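Back Room, Jornstead: Repainting and New Tables

Gallery | Workshop | July

The back room at Jornstead is the smaller of the two rooms we use for household repairs. It has always been where the light jobs get done: tightening chair legs, putting hooks back on boards, rehanging picture frames. The walls had not been painted in a long time and the old benches were dark, scarred and hard to see small parts on. A screw put down on one of them was often gone until the next sweep.

We closed the room for 4 weeks and did the work ourselves. Most of that time went into emptying it. The stock list ran to 1,156 items by the end, counting hand tools, jars of fixings, clamps, spare handles and a good deal of lumber too short to use. The lumber went first.

Walls

The old color was a mustard yellow. It took a coat of primer and 3 coats of paint to cover it. We picked a very light gray from the Plundeo range, mostly because it was the one that still looked clean next to the tan floor in the hall. Filling the old screw holes was slower than the painting. We had 131 of them marked with pencil before anyone opened the filler, and a few more showed up after the primer went on.

Tables

The benches were replaced with plain tables from Farina. They are lower than the benches and most people prefer to sit at them. Each one has a pale top with no lip, so it can be brushed off straight into a pan. They do mark — a steel ruler dragged across will leave a line — and we ask that cutting be done on a mat.

Tools

Hand tools used every day are now kept out. Everything else is in the Jingate drawers by the door, sorted by job and labeled on the front. Saws and anything with a blade go back in the drawers at the end of each session.

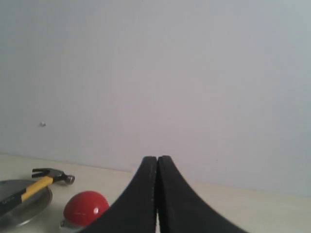
Paint and tables together. The gray has a cool cast and the tops are warmer, closer to cream, which was not planned but makes the far edge of the table easy to see. A hammer is out on the left. The wall is still bare, with one small whitish spot on the left and a tiny dark speck low on the right, just above the table. Both are on the touch-up list.

Still to do

Shelf brackets for the hall side, a second lamp, and felt pads under the table feet. The room is open again in the mornings from 9:30.

Back to Workshop galleries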